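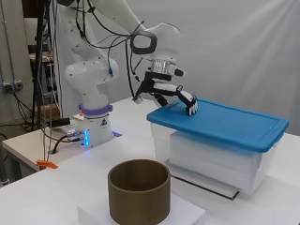 The workshop at Oltlow charged by the month and locked its doors at ten. She had paid through the end of August, and now it was September 2, 2025, and she was still there on somebody else's key.

"Run it again," her brother said. He sat on an upturned crate with the laptop on his knees.

She ran it again. The arm thought for a moment, the way it did, and then moved. She had stopped watching the big joints weeks ago. She watched the fingertips.

They had called the program Cunha, after the street they grew up on. It had 68 saved positions. She had written most of them and he had fixed most of them, and they did not agree on which of those was the bigger job. Their mother still thought they were building a vacuum cleaner.

"It pushes too hard on the lid," he said.

"It pushes as hard as you told it to."

"Then I told it wrong."

He typed. She went to the sink and filled the kettle. The tap there ran brown for the first few seconds if the shop had been shut over the weekend, so she let it go. Through the wall she could hear the man in the next unit sanding something. He had been sanding since spring. She had never seen what.

Their father's hands had started to go two winters back. He could still drive, and he could hold a fork if it was one of the fat ones, but he could not get a lid off anything. He kept his lunch things in plastic boxes with the covers laid on loose, and the crackers went soft. He ate them anyway. When she bought him a set with easier lids he thanked her and put screws in them.

That was where it began, with the crackers. Then her brother found the arm through a dealer called Omport that cleared out closed labs, and they split the price, and it stopped being a small idea.

She came back with two mugs and set one on the floor by his foot.

"I want to change the hand," he said.

"Tonight?"

"The fingers are good for pressing. They're bad for the rest of it. I want to try the plain gripper."

"We have 10 days until he comes to look."

"I know how many days we have."

She drank some of her tea. It took them most of an hour to make the change, and one of the bolts went under the bench, and she lay on the concrete with a flashlight in her teeth until she found it. He read her the wiring from his notebook. He had written it in pencil and some of it had rubbed off on the facing page — backward, but you could make it out.

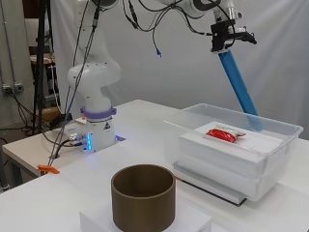
The second setup, with the snack packet in the bin.

"What do you think?" he said.

"I think he'd ask why we didn't just hand him the packet."

Her brother laughed. He shut the laptop halfway and then opened it again.

"We could take it to Vivmont," he said. "They have that open day. There'd be people there who know more than we do."

"He'd hate that."

"He wouldn't have to come."

She pictured their father at the kitchen table with the radio on, one of his boxes in front of him with the cover laid crooked. He had not asked once how it was going. He had asked if the workshop was warm enough.

"Let him see it first," she said.

The sanding next door stopped. She checked the clock and put her mug on the windowsill. Her brother had already pulled the notebook back onto his knee and was looking for the pencil.

"One more," he said, and she reached for the keyboard.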